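The Nine Rules

The rules were taped inside the cupboard door at Ollow, where you'd see them if you went for the coffee, and everybody went for the coffee. Nine of them. Typed by Efthymia Lambrakis on a machine that dropped its e's, so that rule four read "N ver reach past the arm", and people said it like that. Never mind the spelling. Nver reach past the arm.

Riku Hattori knew them by his second morning. Could say them backwards. Did, once, for Charalambos, who didn't laugh.

One, say it out loud before you start it. Two, half speed on any board you haven't done before. Three, one person on the pendant, one on the stop, and they don't swap in the middle. Four, that one. Five, ground yourself, ground the bench, then ask the other person if they did it. Six, no job starts in the last hour. Seven, write down what you did and not what you meant. Eight, a near thing is a thing. Nine, if you don't like it, stop, and no one gets to ask you why until after lunch.

Nine was the one people argued about.

"After lunch," said Evanthia Stergiou. "What if it's four in the afternoon?"

"Then it's tomorrow's lunch," Efthymia said, and went back to her screen.

January. Dark when they came in, dark when they left, the heating on the wrong side of the building. Vanley had sent down a pallet of dead servers and wanted the boards stripped – processors out, memory out, everything bagged and logged. 2,392 modules on the sheet. Somebody at Vanley had a date in mind and kept ringing up about it.

The ringing was Leonidas's problem. Leonidas Lambrakis, Efthymia's brother, did the contracts and the invoices and had the office with the door. He'd come out with the phone pressed flat against his jumper and say how are we getting on, and Charalambos would say we are getting on, and he'd go back in. Four times a day. Five.

By the third week they were behind. Not badly. Enough.

So Leonidas came out without the phone, which was worse.

"Half speed," he said. "Rule two. When does a board stop being one you haven't done?"

No one had an answer ready. It wasn't written. Efthymia was at Sodlow that day, seeing about a replacement for the old torque driver, and the rules were hers.

"It's the same board," Leonidas said. "It's been the same board all week."

"Different revision," said Charalambos.

"Different sticker."

Charalambos shrugged. He was sixty-one and had two fingers on his left hand that didn't close, from a place he'd worked before, a place called Vlachopoulos that had no rules in any cupboard. He didn't tell the story. You saw him pick up a cup and that was the story.

"I'll run it," Riku said. He heard himself say it. He was twenty-three and wanted to be useful and it was ten past four, and the last hour began at half past, so strictly there was time. Strictly.

Evanthia took the stop. He took the pendant. He said it out loud – rule one, down past the socket, in beside the memory, latch on the near slot, back out the way we came. She said it back to him. He asked her was she grounded and she held up her wrist.

Then he put it to full speed and she looked at him.

"It's the same board," he said.

She didn't say anything. Her hand stayed flat by the button.

It did the first one lovely. Down, latch, back. It did the second. Leonidas, in his doorway, made a small noise that was nearly a laugh, and went in to ring Vanley.

Before the third Riku put the wrist camera up on the big monitor, just to look. It gave him the board at a slant, green and crowded, the black link of the gripper standing up between the socket and the memory.

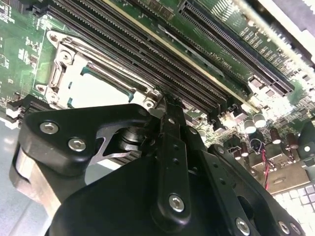 The view on the monitor, before the third.

He'd seen it fifty times. The silver bracket round the processor, fine. The slots in their long black rows. DIMM CPU1 in white letters, fine, that was where it should be. And the wires. A red and a black, twisted round each other, looping down past the capacitors.

Had there been wires? On the last one? He tried to get it back and couldn't. At half speed you had time to look at each one as it came. At full speed he'd been watching the arm and not the board, he'd been watching how good it was.

They were well off to one side. They weren't in the path. He was almost sure that they weren't in the path.

"Stop," he said.

The button went in before he'd finished the word. Everything dropped quiet, the drives, the little fan. He could hear Leonidas through the door being cheerful.

"What is it?" said Charalambos from the other bench. Then he shut his mouth and put his hand up, sorry. Rule nine.

They sat there. Evanthia got the biscuits. At half past four it was the last hour, so that was that, and Riku opened the log and wrote down what he'd done. Ran two at full speed on a revision not previously run. Did not check for loose wiring before either. Stopped before third. He looked at it. He'd wanted to put something about the schedule, and who had asked, but that was what he meant and not what he did, so he left it off.

Evanthia read it over his shoulder and took the pen and added, Stop operator saw the speed and did not stop. E.S.

"You didn't have to put that," he said.

"Seven," she said.

Efthymia came in from Sodlow with snow on her collar and the new driver in a carrier bag. She read the log standing up, with her coat on. Turned back a page, turned forward. Went into her brother's office and closed the door, and they couldnt hear any of it, though Charalambos moved his stool a bit nearer.

She said nothing to Riku until the next day. After lunch, five past one, he'd barely put his fork down.

"Go on, then," she said. "Why?"

He told her. The wires, and not remembering if there'd been wires. It sounded like very little.

She nodded and went to the cupboard. She had a biro. Under rule two, in the gap, in capitals, she wrote A NEW REVISION IS A NEW BOARD, and then stood there a while with the door open, and under that, smaller, ASK ME. IF I'M OUT, WAIT.

"Half speed," she said. "Get your strap on. Evanthia, you're on the pendant, he can have the stop."

The phone was going in the office. It rang for a good long time.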